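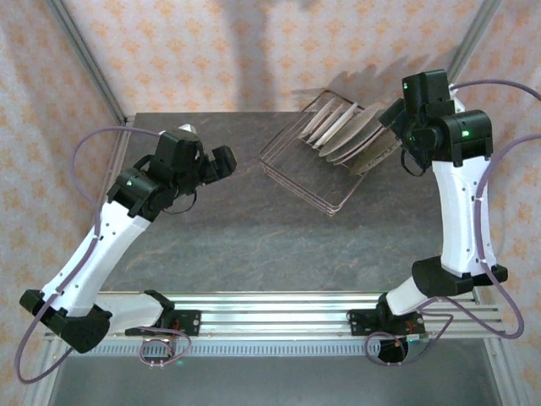
Trabalho na copa da Floltmont há tempo suficiente para ter passado por três máquinas de lavar louça, duas reformas do piso e uma mudança de fornecedor de detergente que deixou todo mundo com a mão rachada. Quando avisaram, em abril, que parte do manuseio dos pratos ia passar para braços robóticos, a reação na equipe foi mais de cansaço do que de medo. A gente já sabia que alguma coisa ia mudar de lugar e que alguém ia ter que aprender tudo de novo.

Escrevo isto porque me perguntam muito, principalmente gente que trabalha em outras cozinhas e ouviu falar por alto. Vou contar como está, do ponto de vista de quem trabalha ali.

A Floltmont prepara e serve refeições para empresas. O refeitório onde fico atende 1257 refeições em dia normal e já chegou a 1369, num dia em que dois clientes resolveram fazer treinamento ao mesmo tempo. Cada refeição dessas deixa pelo menos um prato, quase sempre também uma tigela e um pires de sobremesa. Tudo isso volta para a copa, é raspado, lavado, seco, conferido, empilhado e levado de novo para a linha. Quem come não pensa nessa parte, e nem teria por que pensar.

O projeto se chama Wiltero. Quem cuida dele é uma empresa de fora, a Lyimo, que fica em contato com a nossa gerência e manda técnico quando precisa. A ideia foi começar pela ponta mais repetitiva: tirar prato do escorredor, empilhar, desempilhar, pôr de volta. Dois braços trabalham na mesma bancada, um ajudando o outro. A lavagem continua na máquina, a raspagem continua com a gente, e a linha do refeitório também.

A primeira coisa que mudou foi o ritmo. Uma pessoa treinada esvazia um escorredor sem olhar direito, pega três, quatro pratos de uma vez, conversa enquanto faz. O braço pega um, leva, pousa, volta. Nas primeiras semanas isso irritava quem estava do lado, porque dava vontade de ir lá e terminar. Tivemos que combinar que ninguém põe a mão na bancada com os braços em movimento, e essa regra foi mais difícil de pegar do que parece. Depois de anos fazendo o mesmo gesto, a mão vai sozinha.

A segunda coisa foi a louça. Nosso jogo nunca foi um jogo de verdade. Tem prato que veio de contrato antigo, prato comprado às pressas, prato estampado que sobrou de evento. Pesos diferentes, bordas diferentes. Para nós isso nunca foi problema, a mão se ajusta. Para o braço, cada formato é um caso. Um prato de aba larga embaixo de um prato liso se comporta de um jeito, e o contrário se comporta de outro. A Lyimo pediu para a gente não padronizar nada por enquanto, quer que o sistema aprenda com a bagunça que existe. Eu achei correto. Se fosse para trocar a louça toda, a conta ia aparecer em algum lugar, e eu desconfio que seria na nossa escala.
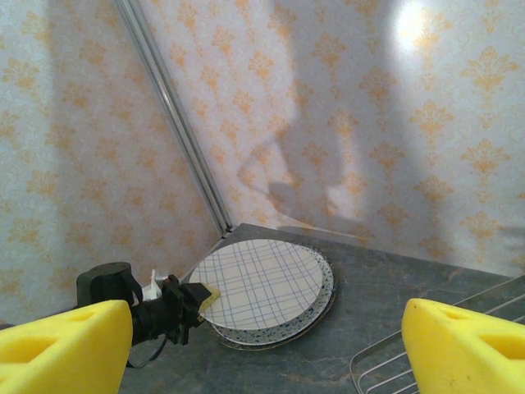 O ponto que mais deu discussão foi a força. Prato lascado vai para o lixo, e prato trincado que passa despercebido é pior, porque pode quebrar na mão de alguém na linha. Numa das primeiras reuniões, uma colega perguntou quem ia responder pelas quebras, e a resposta demorou a vir. Ficou acertado que o que quebra na bancada dos braços é anotado em separado, numa folha própria, e não entra na nossa conta de perdas. Parece detalhe de papelada, mas foi o que acalmou a equipe. Antes disso tinha gente com medo de levar advertência por prato que nem tinha tocado.

Sobre emprego, vou ser direto. Éramos 35 na copa e na cozinha de apoio, somando os turnos. Hoje somos 28. A gerência diz que as sete vagas são de gente que saiu por conta própria e não foi reposta, e é verdade que ninguém foi mandado embora com o nome do robô na carta. Também é verdade que antes a vaga era reposta. As duas coisas são verdadeiras e eu acho que dá para dizer as duas na mesma frase sem brigar com ninguém.

Para quem ficou, o trabalho se deslocou. Eu passo menos tempo empilhando e mais tempo conferindo. Olho a borda, passo o dedo, vejo se ficou resto de comida seca, separo. Também virei a pessoa que monta o escorredor para os braços, e isso pede uma atenção que antes não existia. Se o prato entra muito deitado na divisória, o gripper demora para achar a posição. Se ficam dois no mesmo vão, é quase certo que vou ter que parar tudo. Com o tempo peguei o jeito, e hoje monto sem pensar muito, mais ou menos como fazia antes com as pilhas.

O corpo sentiu diferença, e nisso eu não tenho reclamação. Empilhar prato é levantar peso o dia inteiro em parcelas pequenas. Eu tinha uma dor no punho direito que já tinha virado parte do expediente, e ela diminuiu bastante. Em compensação, fico mais tempo em pé no mesmo lugar, e a lombar começou a dar sinal. Pedi um tapete daqueles de borracha. Ainda não chegou.

Tem também a parte da conversa. A copa sempre foi barulhenta, e o serviço em dupla na secagem era onde se resolvia metade dos assuntos: troca de turno, carona, quem ia cobrir a folga de quem. Com menos gente na mesma bancada, esses acertos passaram para o celular, e alguns simplesmente deixaram de ser feitos. Levei esse ponto para a gerência e ouvi que iam pensar numa pausa comum entre os turnos. Na unidade de Nokolstead, que começou antes de nós, parece que já existe essa pausa. Liguei para lá e me confirmaram -- são quinze minutos, com café, no meio da troca.

Falando em Nokolstead, a conversa com o pessoal de lá me ajudou mais do que o treinamento oficial. O treinamento foi bom na parte de segurança, botão de parada, distância, o que fazer se cair louça. Mas foram eles que explicaram coisas miúdas, como deixar um espaço livre ao lado da pilha para o braço ter onde pousar, ou nunca usar o canto da bancada como apoio para pano e borrifador. Pano esquecido ali é parada na certa. Pedi que essas dicas entrassem no material da próxima turma, e disseram que sim.

Sobre treinamento, falta uma coisa. Por enquanto só duas pessoas por turno sabem reiniciar o sistema depois de uma parada. Quando uma falta e a outra está na linha, os braços ficam parados e a gente volta a empilhar na mão, com sete pessoas a menos. Foi o que aconteceu num dos dias mais cheios, e saí com o punho doendo como antigamente. Se vai ter menos gente contando com a máquina, todo mundo que está ali precisa saber pôr a máquina para funcionar. Escrevi isso no formulário de avaliação e repeti na reunião.

Também pedimos aumento para quem acumulou a conferência e a montagem. Uma parte foi aceita: criaram uma função nova, com um adicional pequeno, por enquanto só para o turno da manhã. O turno da tarde faz a mesma coisa e não recebe. Esse é o assunto que está na mesa agora, e é o que mais me interessa resolver antes que venha a segunda bancada, prevista para o lado das tigelas.

Tigela, aliás, vai ser outra história. Ela encaixa uma na outra e gruda quando está úmida, e mesmo na mão às vezes precisa de um tranco para soltar. Já avisei o técnico. Ele anotou.

Publicado em 01/06/2021. Se você trabalha em copa ou cozinha industrial e já passou por mudança parecida, deixe um comentário dizendo como ficou a questão do adicional. É a informação que está me faltando para a próxima reunião.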